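Butcher block

Butcher block is a style of assembled wood used for tabletops, kitchen counters, workbenches and cutting boards. It is made by gluing strips or blocks of wood together under pressure until they form a single thick slab. The name comes from the heavy chopping blocks once found in meat shops.

Construction

There are three common types. In end grain block, short pieces are set upright so that the cut ends form the surface. The knife slips between the fibers, and the marks partly close again. Edge grain block uses long strips turned on their narrow sides, and is the usual choice for counters. Face grain block shows the wide side of each board and is mostly decorative, as it scratches easily.

Maple is the traditional wood in North America. Birch, beech, oak, walnut and cherry are also used, and bamboo is sold in the same form although it is a grass. Strips may run the full length of the slab or be joined end to end from shorter pieces, which lowers the price.
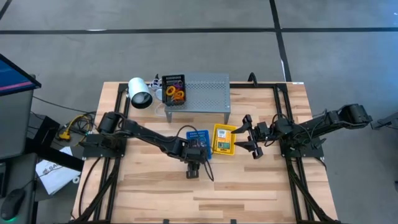

Tabletop with light, blond butcher-block planks.

Finish and care

Surfaces used for cutting are normally treated with food-grade mineral oil or a mixture of oil and beeswax. Olive oil and other cooking oils can turn rancid. A new slab needs several coats, and after that the oil is renewed when the wood begins to look dry. Desks and workbenches are more often sealed with varnish or hardwax oil, neither of which has to be renewed as often.

Stains and shallow cuts can be sanded out. Standing water is the main cause of damage, especially near sinks, where it may blacken the wood or open the glue joints.

Movement

Wood swells and shrinks across the grain as humidity changes. Slabs are therefore attached through slotted holes or with metal clips that let them slide slightly. A slab screwed down tightly may cup or split. Makers often advise finishing the underside as well as the top, so that both faces take up moisture at a similar rate.

See also: Cutting board, Countertop, Workbench, Wood glue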